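August, kitchenware bench, job 2971, page 2

Back at the bench after lunch, carrying on from the previous page. The plan for this afternoon was to sort out the dishes for Condstead and finally decide how they get stored, and I got through maybe half of that before I ran out of table. Bowls first, small stuff later, labels last. Everything's still out, so if you come in and want to use the bench, please shift whole bins and don't consolidate!
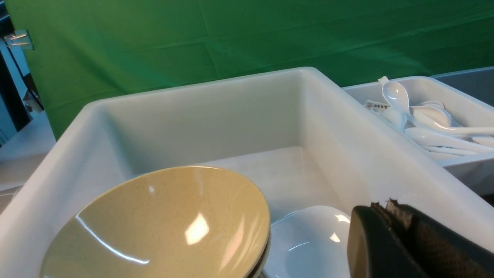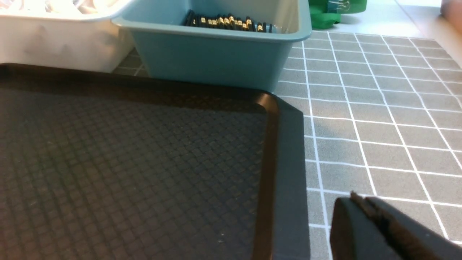
Tan speckled bowls in the first, yellow in the one below, white turning up alongside both.

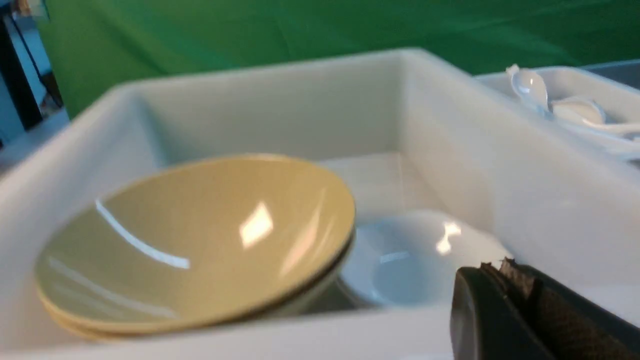

Talukder wrote back that we should stop sorting by color altogether and sort by diameter, with the widest bowls at the bottom of every stack and anything that rocks taken out and put on a shelf by itself. Color, according to the same message, is for the customer to worry about, and a bowl that nests badly will chip its neighbor whatever color it is.

Well. I see the point, and I half agree. My trouble is that people look for "the yellow one" when they come to the bench. I have never heard anybody come in asking for the one that's a hair under the other one across the rim. So I'm going to try both: color decides the bin, width decides the order inside the stack. If that gets fussy we can fall back to the Talukder way and I'll eat my words.

Nesting notes while I still remember them. I did this by hand, one bowl into the next, then a little twist to feel whether the foot was grinding on the glaze underneath.

Tan speckled: these sit down into each other nicely. Hardly any play. I'd be happy stacking them four high, maybe five, but no higher than that in a bin that gets carried.

Yellow: wide and shallow, and they like to tip. The stack leans as soon as it has a wall to lean on, and then you lift the top one and the one under it comes along for half an inch and drops. Got a nasty clack out of that twice. No chips that I could find with a fingernail, but I went around both rims to be sure. Try a folded cloth under the low side.

White: the awkward ones. They're rounder, so they don't want to go inside a yellow at all, and a white next to a stack ends up with somebody else's rim resting on it. I keep wanting to tuck one in wherever there's a gap. They need a home of their own. For now they stay where they are and I've written WHITES?? on a sticky note and stuck it to my sleeve, where it will no doubt go through the wash.

The cloths, by the way, are the Zurkoten ones from the second drawer. The thin ones. The thick ones are lovely for drying but they eat up so much height between bowls that you lose a whole layer.

Shelf check: clear height is 33 centimeters. I measured it at the left end and again at the right, because last time I measured only the left and we all know how that went (see the page with the tea stain). A tall bin with a rolled rim fits fine until you stack bowls over the rim, and then you can't slide it in without tilting. So the rule I'd like is that nothing stands taller than the rim it lives behind. The speckled bowls pass easily. The yellows pass if they lie flat, and fail if they're leaning.

White plastic utensils: they have their own white tray and I'd leave them there. I did start splitting them up by type and then stopped, there's no call for it yet. What I do want is handles all pointing the same way before the tray goes back on the shelf. Ten minutes' work, I just didn't have the ten minutes.

Big brown tray, the one with the little diamond pattern pressed into the floor: it needs a proper go with a soft brush. A few crumbs or bits of dust have settled on it, and a flat cloth just drags across the top of the pattern. Brush on the diagonal, along the rows, then tip it over the trash can. I love this tray, it's the only thing on the bench that looks like it belongs in a restaurant, and I'd like it to be the carrying tray for whichever set goes out first. Bowls will skate a bit on it, I expect. Cloth again.

Blue bin: small black pieces with the gold bands, lying side by side along the back. I'm leaving those exactly as they are until I've checked them against the list. They aren't bowls and they aren't utensils, and my line for them in the inventory says "misc. black, see other sheet," which is a very me thing to write. The other sheet is not in the binder. It might be in the Flutix folder, which I've not opened since spring and am a little scared of.

Labels. The roll says 1000 and it will outlive me. I tried three spots on a bin. On the rim it peels at the corner where your thumb goes. Low on the front wall you can't read it once something stands in front. Upper part of the short side is the winner, even though it looks lopsided. Write with the fat marker, capital letters, and put the color word first: TAN SPECKLED, YELLOW, WHITE. Width on the second line to keep Talukder happy – a plain S, M or L will do, no decimals please.

Smudges on the white plastic: warm water and a drop of dish soap takes off the gray marks, mostly. The scuffs are scuffs. I rubbed one for ages on a spare and all I did was make a shiny patch, so leave them be.

Still open:

a home for the white bowls
find the other sheet
handles in the utensil tray
brush the brown tray
ask Condstead if they want the sets mixed or all one color, which I should have asked before touching a single bowl
more thin cloths, we're down to a sad little pile

4:40 p.m. Had a go at cloth under the low side of the yellows. Better, the top one lifts off by itself now. Still leans a bit if you bump the table. Trying a rolled cloth tomorrow, tucked down between the stack and the wall.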